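I spent most of a Saturday in August cleaning out the laundry room, and I came away with opinions about bins. Lots of opinions! A few of you asked in the comments how I keep things from sliding back into chaos, so I wrote down what has worked in our house (two adults, one dog, far too many dish towels).

## Empty first, shop later

Please don't buy a single container until everything is out of the cupboard. I used to come home with a stack of cute baskets and then find out they were an inch too deep for the shelf. Now I pull it all out, wipe the shelf with warm water and a drop of dish soap, and measure the depth with the door closed. Write that number on your phone. You'll forget it by the time you get to the store, I always do.

## Pick a color and stick with it

Blue plastic is my favorite for anything that gets grubby, and I like an open top so I can toss things in from across the room.
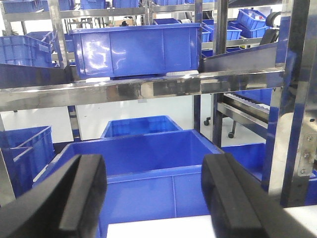 Cleaning rags go in one, old towels for the dog go in another, and I refuse to sort any finer than that. I tried separate bins for glass cloths, floor cloths and "nice" cloths once and it lasted 5 days. If a system needs a chart on the wall, my family is not going to follow it.

Labels are fine, but skip the fancy label maker. Painter's tape and a marker peel off clean when you change your mind. And you will change your mind!

## Washing plastic bins

Twice a year I give them all a proper wash in the bathtub:

- Shake out the lint and crumbs outdoors.
- Fill the tub a few inches with warm water and a squirt of dish soap.
- Go around the rims with an old toothbrush (grime loves a rim).
- For sticky tape residue, rub in a little cooking oil, leave it while you have a coffee, then wash again.
- Dry upside down on a towel overnight.

Don't use the rough side of the sponge on shiny plastic. I did that to a perfectly good Vundon tub and it has looked tired ever since.

## Stacking without regret

Only stack bins of the same shape, heavy on the bottom, and stop at two if you use the bottom one every week. Anything higher and you'll start leaving stuff on the floor "just for now." Shallow trays are better for small things you grab all the time, like clothespins, batteries and the good scissors.
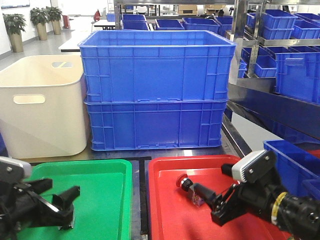
*Photo: Mala Qaisi*

I keep my trays on the counter by the dryer and empty them on laundry day, pockets included. Last month that got me 6 hair ties and a library card I'd already replaced.

One more thing about damp. If your laundry room is like mine, never put a lid on anything that has just come out of the wash. Fold it, leave it out for an hour, then put it away. A lidded bin of almost-dry towels smells like a pond by Wednesday, and then you get to wash the whole lot over again with a cup of white vinegar in the rinse.

Next up is the cupboard under the kitchen sink, which I have been avoiding since spring.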